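助成事業 中間報告書(第二期)
団体名:グルリスゲート文書翻訳室
報告者:オスマン・ナシリ(Othmane Naciri)
提出日:2025年5月19日
宛先:ブリヴィア地域文化基金 ご担当者様

1. 前回報告からの経過

前回の報告書で、私は「翻訳作業は春までに山を越える見込み」と書きました。山は越えました。越えた先に、もうひとつ山がありました。前回の文章を読み返すと、書いた人間の楽観ぶりに少し腹が立ちますが、署名は私のものです。

本事業は、旧フルニチアル(Hrnčiar)家の家計簿と書簡、あわせて754葉を読み解き、日本語に訳して、注を付けて公開するものです。フルニチアルは陶器と乾物を商った一家で、グルリスゲートの坂の途中に三代にわたって店を構えていました。商売は最後まで大きくなりませんでした。大きくならなかった商売の帳簿がこれだけまとまって残ることは少なく、助成をいただいた理由もそこにあると理解しています。

2. 翻字と翻訳の進捗

翻字は全葉について一次作業を終えました。「一次」という言葉には、読めない箇所に疑問符を入れて先へ進んだ、という意味が含まれています。疑問符の多くは二代目の筆跡に集中しています。初代は几帳面、三代目はペンを変えてから読みやすくなりますが、二代目だけは、自分にしか読ませる気がなかったとしか思えない字を書きます。相続争いのあった年になると、自分にも読ませる気がなかったようです。

翻訳は家計簿の本体が完了、書簡が半ばです。計画では書簡を先に片づけるはずでした。順序が逆になったのは、書簡のほうに帳簿の品目が略号で出てくるためで、「例のPを二つ、Kは割れ」といった文面は、帳簿を先に訳しておかなければ訳しようがありません。Pが壺、Kが蓋付きの鉢であることは、帳簿の裏表紙にあった覚え書きで判明しました。裏表紙を最初に見ておけば二か月早く済んだ話です。今後は裏表紙から見ます。

なお、帳簿に繰り返し出てくる「叔父の分」という支出は、いまだに性質がわかりません。叔父に該当する人物は家系図に五人おり、うち誰も受け取った様子がありません。金額は毎年きれいに同じです。注では「不詳」としておきますが、個人的には、叔父という名の酒代ではないかと疑っています。この推測は公開版には載せません。

3. 注釈と用語集

用語集は、計画になかった作業でありながら、今期もっとも時間を使いました。地元の方言で書かれた計量単位が14種類あり、うち5種類は互いに換算が食い違います。ある年の「一杯」は、翌年の「一杯」より明らかに少ない。初めは我々の読み違いを疑い、次に転記の誤りを疑い、最後に、店主が杯を小さいものに替えたという仮説に落ち着きました。書簡のなかに客からの苦情が二通あり、仮説を支持しています。店主の返信は見つかっていません。出していないのかもしれません。

訳語は原則として当時の商家で通じたはずの言い方に寄せ、現代の単位は注に回しました。監修の先生からは、注が本文より長い頁があるとのご指摘を受けています。ごもっともで、いちばん長い頁では本文が二行しかありません。削る作業に入っていますが、削った注について説明する注を書きたくなる癖があり、互いに監視しています。

4. 公開サイト

公開サイトの構築は、プヴネス(Puvness)社に委託しています。試作版は期日どおりに納品されました。期日どおりであったことに当方が慣れておらず、確認作業の人手を手配していなかったため、検収のほうが三週間遅れました。この遅れは全面的に当方の責任です。

試作版では、葉ごとに翻字と訳文を並べて読めます。検索は品目名、人名、年で絞り込めますが、旧字体と新字体の揺れを吸収しきれておらず、「塩」で引くと出る葉が「鹽」で引くと出ません。次期の修正項目に入れました。また、訳文の文字が小さいという声が、試用に協力してくださった方々のほぼ全員から寄せられました。プヴネス社によれば標準的な大きさだそうです。標準がどこの誰の目を想定しているのかはさておき、大きくします。

5. 普及活動

町の図書室で読書会を開き、21名の参加をいただきました。取り上げたのは三代目が嫁ぎ先の妹に宛てた書簡で、内容の八割は鍋の値段、残りは天気です。地味な題材を心配していましたが、値段の話になると会場は活気づき、天気の話になるとさらに活気づきました。質疑の時間は、当時の冬といまの冬のどちらが寒いかという議論に費やされ、翻訳に関する質問は一件もありませんでした。アンケートの満足度は高く、当方としては複雑な気持ちで集計しました。

次回は11月を予定しています。題材は苦情の手紙を中心に組みます。 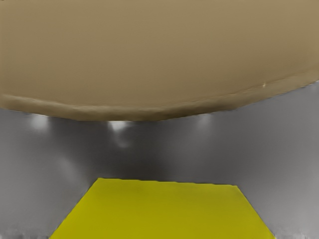
会場については、図書室が改修に入るため、旧税関の二階を借りる方向で調整しています。使用料は無料ですが、暖房費が別です。11月の旧税関に暖房なしで人を座らせると、今度こそ翻訳の話をする余裕がなくなりますので、暖房費は予備費から支出させていただきたく、ご承認をお願いいたします。椅子は先方の備品を使えます。背もたれのあるものとないものがあり、先着順になります。

6. 予算の執行状況

人件費は計画の範囲内に収まっています。収まっている理由の一部は、担当者一名が春に退職し、後任が決まるまで私が兼務したことにあります。節約としてお褒めいただくような性質のものではありませんので、念のため申し添えます。後任は来月着任します。二代目の字を見せたうえで承諾を得ていますので、話が違うと言われる心配はないはずです。

委託費は契約どおりです。旅費は一件、計画にない支出があります。隣県の文書館に書簡の続きがあるとの連絡を受けて出張しましたが、同姓の別の一家のものでした。別の一家のほうが字はきれいでした。閲覧記録と領収書を添付します。

消耗品費では、中性紙の保存箱が値上がりしました。必要数は変えられないため、事務用品のほうを抑えています。室内で使えるボールペンが減り、借りたペンを返さない人物が特定されつつあります。

7. 課題と次期の予定

最大の課題は、翻字に残る疑問符の処理です。二巡目の読み合わせを二人一組で行い、意見が割れた箇所は無理に決めず、両論を注に残す方針としました。これで注がまた増えますが、先に述べた削減作業と並行して進めます。片方で増やし片方で減らすわけで、進捗を頁数で測るのは当面控えたほうがよいと考えています。次期の報告では、確定した葉の数を指標とさせてください。

次に、権利関係です。フルニチアル家のご子孫からは公開の同意を書面でいただいています。ただし一通だけ、ある親族の体面に関わるとして非公開を希望された書簡があります。読んだところ、問題とされたのは靴を借りて返さなかった件でした。ご希望には当然従い、目録には番号のみを載せます。

次期の作業は、書簡の残りの翻訳、用語集の確定、検索の修正、文字の拡大の順で進めます。文字の拡大が最後にあるのは、ほかの修正で画面の組み方が変わるおそれがあるためです。試用協力者の方々には事情をお伝えし、それまで拡大鏡でご覧いただくようお願いしました。二名から、すでにそうしているとのお返事をいただいています。

添付書類:収支計算書、出張報告、読書会アンケート集計表、用語集(暫定版)

暫定版用語集の末尾の頁は、印刷の都合で上下が逆になっております。差し替え分は別便でお送りします。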